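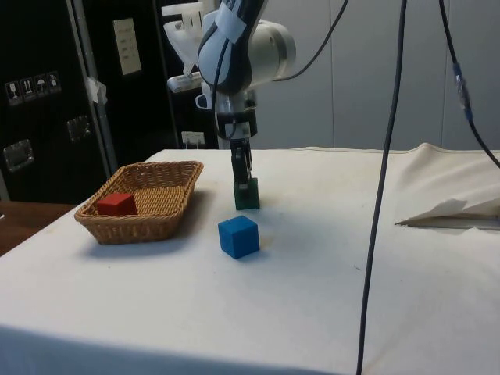
Akosua Acheampong
Tue 7 December

Right, I've been promising a randomisation thread for ages and my train is delayed, so let's go! I'm a trial manager, I love this stuff, and I think far more people would love it if we stopped hiding it in section 9 of the protocol.

The trial I work on is called Ko. 300 participants, seven hospitals, two kinds of physio after a broken wrist. You either get the usual exercise sheet and one appointment, or you get a longer course with a physio who rings you at home.

Everyone asks the same thing first. Why not just toss a coin for each person? And you could! A coin is perfectly fair. If the trial is massive, it comes out close to even all by itself.

But we have small sites. Cavside is a lovely little hospital with one research nurse, and it might find us a dozen people in the whole trial. Toss a coin a dozen times and you can easily get nine heads. Now Cavside has barely tested the exercise sheet at all.

So we use blocks. You write out short runs where both treatments come up equally often, shuffle the order inside each run, and stick the runs end to end. With a block size of four you get two of each, in any order. AABB, ABAB, BAAB and so on.

There are only six possible orders. I made my team find all six on the whiteboard and Wumpini Agyeman beat me to it, which I'm fine about.

Here's the bit I find really gripping, though. If you know the block size is four, and your last three people were A, B, A, then you KNOW the next one is B. No guessing needed.

And in Ko you can't hide who got what. People notice if a physio rings them every week! So a nurse with a good memory could work out what's coming.

You might think, so what, nurses are honest. They are! The ones I work with are some of the most careful people I've ever met. But picture a frail gentleman in clinic who you think would do well with the phone calls, and you know the next slot is the exercise sheet. Would you maybe suggest he comes back on Thursday?

I would be tempted. It would come from kindness, and it would still wreck the comparison, because the frail folk would pile up on one side.

The fix is to mix the block sizes and not tell the sites what they are. I can't tell you which sizes Ko uses (I don't know them either, our statistician Majdi Rawashdeh does, and he won't even tell me over cake). 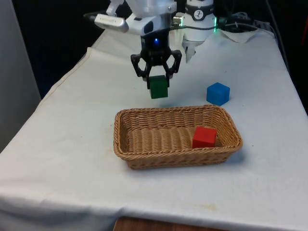
The other half of the job is the order you do things in, and this matters just as much as the list. Consent first, then the baseline questionnaires, then check eligibility, and only then do you press the button. Imagine every participant is a coloured block. Look at the green cube in the gripper, up off the cloth and not in the basket: that's a person who has said yes, filled in the forms, and hasn't been given a group. I call it being in the air. Nothing about their treatment should be known to anyone while they're there.

Once you press the button, they count. Even if they change their mind in the car park. Even if they never open the exercise sheet. They stay in the group they were given when we analyse it, and new coordinators always find that strange.

Selorm Arthur at Josholm asked me on her first day, "but what if they get the wrong treatment by accident?" Great question. They still stay in their group! You write down exactly what happened and you tell me, and I promise I won't shout.

The reason is that the random bit is the only thing making the two groups alike. Start moving people about afterwards and you're back to comparing people who do their exercises with people who don't, and those two lots differ in all sorts of ways.

We do the allocation through a web system called Wavau. You type in the participant's number and initials, tick that consent is signed, tick eligibility, and it gives you the group. It won't let you look ahead and it won't let you have another go. I adore it for that.

Before Wavau, on my first ever trial, we had sealed envelopes in a locked drawer. Thick brown ones with foil inside so you couldn't hold them up to a lamp. I spent a whole week stuffing them and I still get a bit twitchy near a stationery cupboard.

Envelopes can work, by the way, and plenty of good trials have used them. You just need to open them in order, sign and date across the flap, and keep every single one.

Back in May we had a wobble. Kwabena Bonsu, who looks after our data, spotted that one site had pressed the button before the baseline forms for a few people. Same afternoon, same clinic, just the tasks in the wrong order because the room was busy.

Does it matter? A bit, yes. If you already know you've got the exercise sheet, you might rate your pain differently on the form. So we logged it, retrained the team, and added a box in Wavau that asks what time the questionnaire was finished. It hasn't come up since.

We passed 40 participants that same month and I made a cake with A and B iced on alternate slices. Majdi pointed out that alternating isn't random. He was right and he still had two slices.

If you're new to research nursing or coordinating, my one plea is to ask your trial manager how the randomisation works. Not the block sizes, obviously! But the rest of it. You'll get an excited person with a whiteboard pen, and everything in your site file will make more sense.

Next thread will be on stratifying by age and whether we overdid it (I think we might have). Train's here, got to run!

Oh, and someone's asked in the replies if patients can see which group is "next". No, same as the staff. Nobody at the hospital can, and neither can I.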